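Ticket 931 – Brastgate player keeps dropping the last stretch of long videos
Opened: 2023-12-09
Status: waiting on customer, then not, then waiting again

Hi folks, me again, the one with the suturing course site. I'm keeping my notes in the ticket this time because on the last one I sent everything by email and half of it got lost.

So the problem. We host our lecture videos through the Brastgate player, and any video over 24 minutes stops dead before the end. The little wheel spins, the sound carries on for a second or two, and then you get error 195 and a button that says Try Again (it doesn't, by the way – it just reloads the page and sends you back to the start, which my students love). Short videos are fine. I first heard about it in November, right after we moved to the Grastivholm plan, but I can't swear it wasn't happening before that.

What I've tried so far, in no special order: cleared the cache, different browser, different laptop, my phone on cell data, logging out, logging in as a student. Same thing every time. I also turned off the Stergiou captions add-on, because the last person on chat was pretty sure it was that. It wasn't that. Captions are back on now, please don't turn them off again!

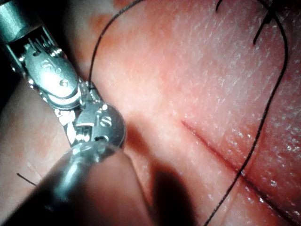 Update, same afternoon. Support asked me to re-upload one of the bad files at a lower bitrate, so I picked the knot tying lecture, squashed it way down, and waited forever for it to process. It played all the way through! I was so happy I emailed the whole class. Then I tried it again with the speed set to 1.5 and got error 195 in the same spot as before. Normal speed, fine. Faster, dead. So now I have a video that works as long as you're patient, and I've met my students.

Next one. You asked for the player log, and I've attached it, but I had a look first and there's a line near the bottom that says "segment 110 expired" over and over. I don't know what a segment is in your world. If it's a chunk of video, could it be that the link to the later chunks runs out before people get there? Only that wouldn't explain the speed thing, since they'd get there sooner. Ignore me if that's silly.

Oh, and the heatmap page (the Hotness tab, where you see which parts people rewatch) is blank for all the long videos and perfectly normal for the short ones. Might be the same bug, might be a new one. I can open a second ticket but I'd rather not if you can just look at both.

Later – your overnight person changed something called token lifetime on our account and asked me to test. Results: knot tying works at both speeds. The two-part wound closure lecture works at normal speed, haven't tried it faster. The orientation video still fails, but that one was uploaded under the old plan, so maybe it needs doing again? Hotness is still blank.

Please leave this open until I've been through the rest of the list.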